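Newsletter > Shop Floor > Upkeep

3 min read

The gripper at Merninville, and the pads we keep buying

Nov 25, 2018

Every maintenance plan I have been handed for a gripper starts with the same promise, that the fingers will need a wipe now and then and the rest will look after itself. Tremetti, who sold us the upkeep plan for the Merninville cell, put a number on it: change the soft pads every 1,715 cycles and forget about them in between. I have my doubts. The number has no test behind it that I could get anyone to show me, and the people who wrote it also sell the pads.

Saulius Strazds has looked after that cell since May. He went along with the schedule for the first two changes and then started keeping the old pads in a tray with the cycle count written on the back. Some of them came off looking as good as new. One was worn smooth on one side well before its time. A fixed interval would have thrown out the good ones and missed the bad one, and the plan has nothing to say about either.
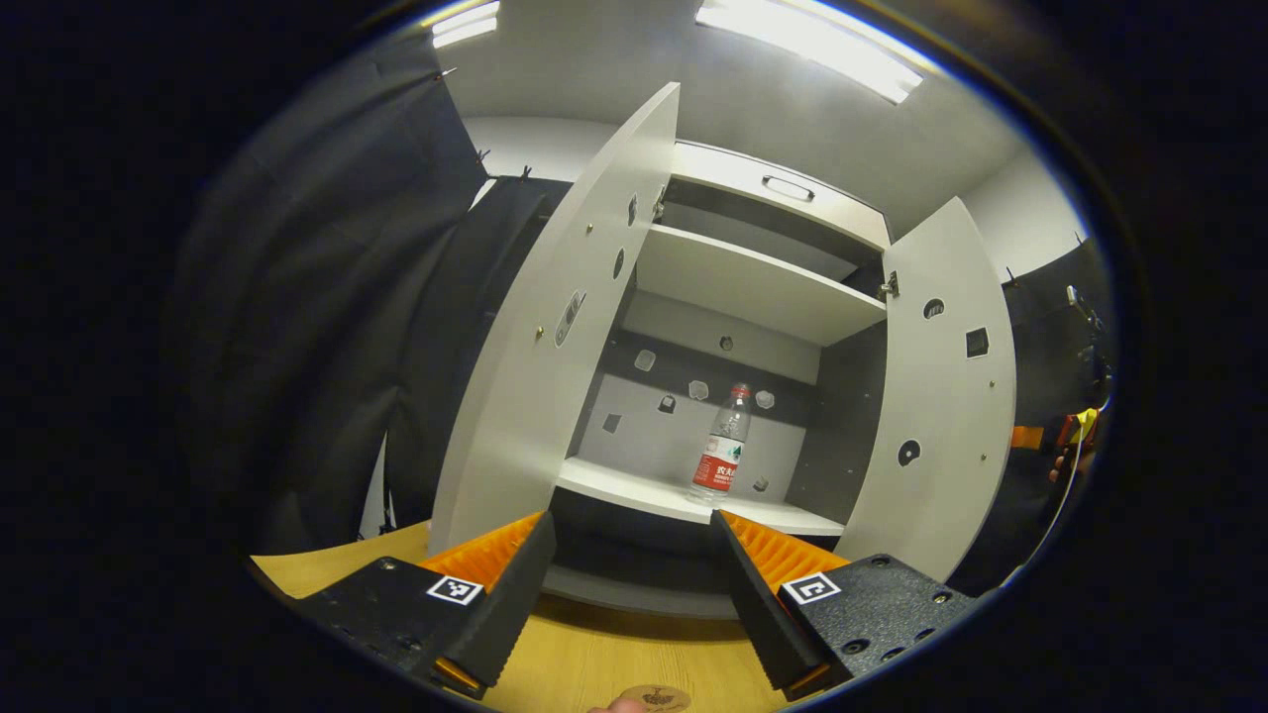 Pad wear is what I would check first on any two-finger tool, well ahead of the motor or the cabling. A pad going bad shows up as slow slipping, and slow slipping gets blamed on the software for weeks. Bottles are a decent way to catch it. A clear plastic one with a screw cap, like the one standing on the lower shelf of the white cabinet, gives a little when you squeeze it, and the orange ribs have to do the holding. If the ribs have flattened in one spot, the bottle turns in the grip as you lift. Saulius does 30 lifts by hand control before he signs the sheet and writes down every turn, even the small ones. It takes him longer than the Tremetti check. I think it tells him more.

The markers on top of the fingers are the other thing the plan skips. They get wiped with whatever rag is closest, and a greasy marker will read fine in good light and badly in poor light. Dry cloth only, and look at the corners. If a corner has lifted, replace the marker and redo the alignment - don't press it back down and hope.

Then there are the screws on the outer shells. Wiriya, the add-on Tremetti wants us to take next year, claims to spot a loose shell from the motor signal alone. Maybe it does. A driver and a dab of paint across the screw head will do the same job, and we already own both. I asked for a trial on our own cell and was offered a slide deck from the Skatia site instead, with 164 slides in it and no wear figures.

So for now the sheet at Merninville reads like this: pads looked at every shift, changed when the ribs say so, count written on the back. Markers dry-wiped. Paint marks checked with a flashlight. We will run it for 120 shifts and put the pad tray next to the supplier's schedule, and if their number wins I will print that too.

Saulius wants old pads from anyone running the same fingers. Leave the count on them, please.

6 comments | 14 shares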